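发件人：Ayman Boutros
收件人：纯素厨房邮件列表
日期：2023年5月3日
主题：回复：自己点豆腐，总是散，怎么办？

Abbas，还有列表里的各位朋友，大家好：

先跟大家道个歉，这封信拖了好些天才写。三月里我们搬家，从 Braltholm 的老房子搬到了 Prenavholm，厨房的箱子是最后才拆的，磨豆机偏偏压在最底下那一箱，上面还摞着我太太的全套缝纫杂志。等我把它翻出来，Abbas 的信已经在收件箱里躺了很久，我心里一直惦记着呢。

Abbas 问的是点豆腐的事，这个话题我能讲一个晚上（我家里人可以作证），所以请大家泡杯茶慢慢看。不想看长信的朋友，直接翻到后半截，配方写在那里。
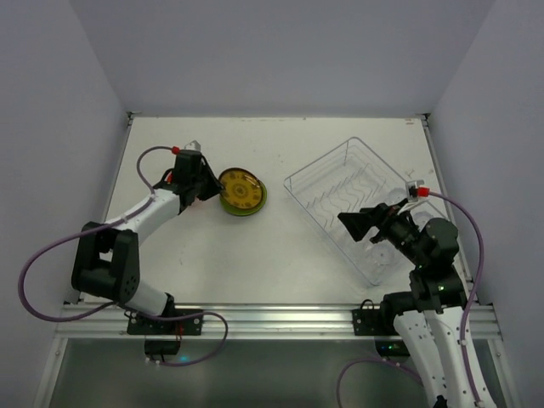 第 227 期

先说豆子。我吃纯素十几年，头几年只会买现成的豆腐，后来搬到 Braltholm，镇上唯一一家卖老豆腐的铺子关了门，才被逼着自己动手。那时候我以为豆子都一样，超市里哪袋便宜拿哪袋，结果有一回磨出来的浆淡得像洗米水，怎么点都不成形。后来才知道陈豆子出浆差得多，泡一夜芯子还是硬的。现在我买豆子一定看包装日期，泡好以后掰开一颗，两瓣中间平平的，没有凹下去的一块硬心，就算泡透了。

水也要紧。Prenavholm 的自来水比 Braltholm 的硬，刚搬来那次我照老配方做，煮浆的时候就有点起絮，成品口感发粗。换成滤过的水之后好了很多。Abbas 你信里没提你那边的水怎么样，可以留意一下。

为了方便新来的朋友，我把 Abbas 的原信贴在下面：

> Abbas Alipour 写道：
>
> 各位好，我是新加入的，潜水了一阵子，第一次发言，请多包涵。
>
> 我从去年冬天开始吃纯素，起因很简单，我妹妹先吃的，每次去她家吃饭都觉得比我自己做的好吃，慢慢就跟着她吃了。别的都还顺利，唯独豆腐这一关过不去。我用内酯做过嫩豆腐，没有问题，可是用盐卤做老豆腐，连着几次都散，压出来像一盘湿豆渣，一夹就碎。
>
> 我的做法是：豆子泡一夜，打浆，过滤，煮开，关火，马上把卤水一次全倒进去，拿勺子使劲搅匀，然后装模子，上面压一本厚字典。是不是字典不够重？我妹妹说是我心急，可她自己也只买现成的，说不出个所以然。
>
> 另外我还想请教，Dinness 那种盒装豆浆能不能拿来点？省得自己磨。我家的搅拌机声音实在太大，楼下邻居已经上来敲过一次门了。
>
> 谢谢大家！
> Abbas

Abbas，我读你的信读得直笑，因为你说的每一步我都犯过，连字典我都压过（我那本后来书脊发了霉，劝你趁早换成别的）。问题多半不在字典。你妹妹说得对，是心急，而且急在两处。

第一处是温度。浆刚煮开就下卤，凝得太猛，豆花又小又硬，里头的水都给逼出去了，压出来自然发散。关火以后把浮沫撇掉，盖子敞着放几分钟，等降到八十度上下再动手。没有温度计的话，就看浆面上结起一层薄皮，把皮挑走就可以开始了，那层皮别扔，蘸一点酱油，站在灶台边上吃掉，算是给掌勺的人的工钱。

第二处是搅拌。卤水要兑稀了，分三四次下，勺子在锅里轻轻推一圈就停，等浆自己转慢了再下第二次。豆花是很娇气的东西，刚抱成团就被你使劲搅，当然又散了。下完最后一次，盖上盖子，人走开，去回个电话也好，浇浇花也好，总之十五分钟之内不要掀盖。掀开以后如果水是淡黄清亮的，就成了；如果还是浑白，再沿着锅边补一点点卤水。

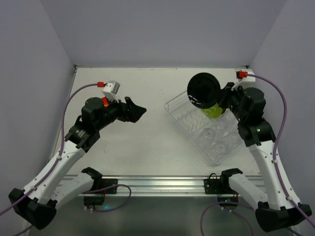

盒装豆浆能不能用来点老豆腐？
要看配料表，只有水和黄豆的可以，加了糖、油、稳定剂或香精的很难凝好。

所以 Dinness 那一种，请你把盒子翻过来看看背面再决定，我手边没有，不敢替它打包票。就算能点，盒装的浆一般偏稀，出的豆腐会少一些，也会软一些，拿来炒之前最好多压一会儿。至于搅拌机吵邻居，我在 Braltholm 的时候是下面垫一块叠好的旧毛巾，再挑白天打，打完顺手给楼下送一碗热豆花上去，哦不，送下去，之后大家就都客气了。

下面是我现在常用的分量，写得细一点，照着做应该出不了大错：

干黄豆 555 克，泡透，冲洗干净。
磨浆用的水，连同冲豆渣的水一起，四升。
盐卤按包装上标的量来，各家浓度差得远，先兑在一杯温水里化开。
纱布一块，用之前烫过拧干。
浆煮开后转小火再煮十分钟，不停地搅，锅底最爱糊。
装模以后先轻压十分钟，再加重压，一共压 33 分钟。喜欢硬一点的可以再久些。

压好的豆腐连着布泡在凉水里，等它凉透了再拆，不然角容易掉。放冰箱的话每天换水，三天之内吃完。豆渣请千万留着，我们家最受欢迎的反倒是豆渣饼：豆渣挤干，加葱花、胡萝卜丝、一点面粉和白胡椒，压扁了慢慢煎。我女儿小时候不肯吃豆腐，豆渣饼倒能一个人吃掉半盘，到现在打电话回来还问有没有。

说到这里又想起一件事。前两期有朋友在讨论用石膏还是用盐卤，讨论得蛮热烈。我的看法是看你打算怎么吃：石膏点的细滑，适合蒸和做汤；盐卤点的豆香重，煎炸炖都扛得住。没有哪个更正宗，我外婆两样都用，手边有什么就用什么。Abbas 如果觉得盐卤脾气太大，不妨先拿石膏练两回手，它凝得慢，给人留的余地大，等看熟了豆花该是什么样子，再回来对付盐卤。

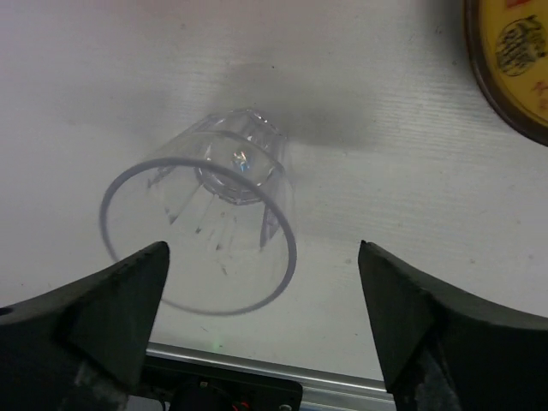 附图：白色桌面上横放的透明塑料杯

最后有个小小的预告。Yazdani 烹饪教室今年打算开一次做豆腐的下午课，问我愿不愿意去帮忙，我一口就答应了，答应完才想起来磨豆机的电源线还没找到（搬过家的人都懂）。时间定下来我再发到列表上。离得远来不了的朋友也别遗憾，我会把当天用的配方整理出来寄给大家，包括腌豆腐和豆渣饼那两样。

Abbas，下次做的时候请务必写信来告诉我们结果，散了也要写，告诉我们水是清的还是浑的，豆花是大块还是碎末，这样大家好帮你看。也请代我问候你妹妹，她什么时候想自己动手了，欢迎她也到列表里来。

祝各位胃口好！

Ayman
写于 Prenavholm，箱子还剩两个没拆

要退订或更改收信方式，请回复本邮件，并在主题栏写明“退订”或“改为合集”。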